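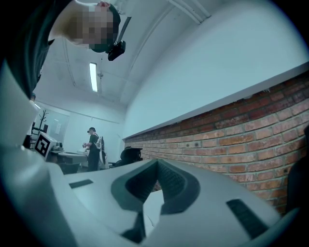 Subject: Re: [blotter-data] Duplicate theft entries in the Paltholm log
From: Raimonds Eglītis
Date: Oct 13, 2022

On Tuesday the Holis desk wrote:

> We pulled the Paltholm police log through Kuusk again this week and the
> vehicle theft total is still too high. The chart on our page shows a
> jump starting the week the department moved to Iltent. The department's
> public information officer told our reporter there was no such jump.
> She would not give us a number but said it was "flat."
>
> Looking at the raw rows, a lot of the thefts seem to be in there twice.
> Same block, same kind of vehicle, different case number. Sometimes the
> second row is dated the next day, sometimes a week later.
>
> Questions:
> - Is this a Kuusk bug or is the log really like that?
> - Can we just drop any row that matches an earlier one on block and
> offense?
> - Do we need to rerun everything or only the part since the switch?
>
> We would like to correct the chart before the weekend if we can.

Some of it is Kuusk and some of it is the log. I went through the export for the period since the switch and compared it with the PDF log sheets the department still posts at the front desk and on its site. The export has 131 rows coded as vehicle theft. They fall into these groups.

a) Page overlap. Iltent serves the log in pages of 100 rows, sorted by last-modified time. If a clerk edits a row while we are fetching, that row moves to the top and everything under it shifts down by one. The last row of the page we just read then shows up again as the first row of the next page. Kuusk is supposed to catch this by comparing case numbers, but the comparison runs before the suffix is stripped, so an original and its edited copy are treated as different cases. That is our bug.

b) Supplements. When an officer adds to a report, Iltent issues a supplement with its own number and copies the offense code from the parent. The old system kept supplements off the public log. The new one publishes them. A stolen car with a recovery report and a later arrest report will appear three times, with the same block each time and the date of each supplement in the date column. This accounts for the rows you saw dated a week later. Kuusk is reading them correctly. They should be kept but not counted as thefts.

c) Assists for other agencies. If a car stolen elsewhere is found in Paltholm, the recovery is logged under the theft code with the disposition set to "outside agency." The old log had a separate code for this. I have not found anything in writing about when the old code was retired. Somebody who has a contact in the records unit might ask.

d) Real thefts.

I am not going to post counts by group yet. A few rows could be either (b) or (c), and the narrative field is blank on those. I would rather not have a number quoted from this list and then have to change it.
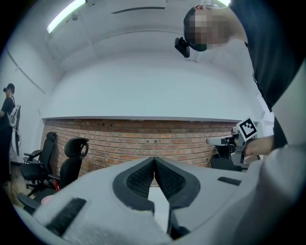 On dropping rows that match on block and offense: please don't. The block field is rounded to the hundred block, and the large apartment complexes and the park-and-ride lot each collapse into a single value. Two cars taken from the lot on the same night are two thefts, and your rule would turn them into one. It would also remove repeat thefts at one address weeks apart, and those are probably the rows your readers care about most.

Use the parent case number instead. It is not in the public table, but it is in the detail view for each row, under "related." For a supplement the field holds the number of the original report. For an original it is empty. Fetching the detail view for every row is slow, so limit it to the theft codes and cache the result. The parent number does not change once a supplement is filed, at least not in any row I have checked.

The order of operations matters:

1. Strip the suffix from the case number.
2. Remove exact repeats, keeping the row with the later modified time.
3. Fetch the related field and attach supplements to their parents.
4. Set aside anything with an outside agency disposition.
5. Count what is left by report date of the parent.

Use the report date in step 5 and not the date of occurrence. Occurrence is a range in many theft reports (the owner parked on Friday and came back on Monday) and Iltent exports only the end of the range. The old system exported the start. If you chart by occurrence date you will get a small shift to the right at the changeover that has nothing to do with crime.

On rerunning: the old rows are fine. The overlap bug was always there, but the old system served the whole day in one page and the code path was never used. Rerun from the switch forward. Note that Iltent keeps rows public for around 90 days after the last edit and then drops them from the listing, so some of the oldest ones may be gone by now. If you saved your raw pulls, run against those. If you did not, I have mine and can put them on the shared drive. They are unedited, which means they include a few rows with full street addresses that the department later redacted. Please do not republish those.

The patch for (a) is in the Kuusk 3 branch. It only touches the comparison in the fetch step. I have tested it against saved pages from Paltholm and have not tested it against any other department. If your agency uses a letter at the front of the case number and not at the end, the suffix pattern should leave it alone, but check before you trust it. Grouping of supplements is not in the patch. I think it belongs in a separate step, off by default, as some people on this list want the supplements as rows in their own right for following arrests.

As for the correction, I would say that the earlier chart counted follow-up reports as new thefts, and give the date range. I would avoid saying that the department's numbers were wrong. The log does not claim to be a count of offenses. There is a line at the foot of the PDF sheets saying it is a list of reports taken, and the same line is missing from the web table. It might be worth asking them to put it back.

One thing I could not settle. There is a set of rows with the disposition "unfounded" that later lose that disposition and go back to "open." It may be a clerk fixing entries by hand, or a default that gets applied on save. If anyone has pulls of the same rows taken on different days, from Paltholm or from another department on Iltent, please send me the case numbers off list. For now I am leaving unfounded rows in the file and out of the count, using the disposition as of the latest pull.

Raimonds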